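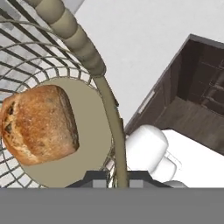

Ceremony start time vs. caterer's service window

We have 8 tables and an outdoor ceremony at Dusness in May. The venue contract gives us the site until 11 p.m. The caterer (Bite) quotes $1,583 for staffing, and that covers a fixed service window which begins when the first guest is seated. If the ceremony runs late, does the window shift, or do we lose the time? The contract only says "service period as scheduled." There is also a $500 overtime line with no unit next to it.
Posted by Vodix

"As scheduled" normally means clock time from the timeline you submit, so a late ceremony comes out of your dinner. But you say the window begins at first seating. Those two don't agree, and the written contract usually wins. Ask for an addendum with three items:
– the trigger for the start of service
– the grace period, in minutes
– the unit for overtime (per hour, per started hour, or flat)
Get it signed by both parties. An email from the sales contact may not be enough if the contract has a clause on written changes. Also check that overtime can't run past the venue's 11 p.m. limit – teardown is often counted inside it.
Posted by Lositz

Ours was flat, not hourly. Different caterer though. We put 4:30 on the invitations for a 5:00 ceremony and had no problem.
Posted by table8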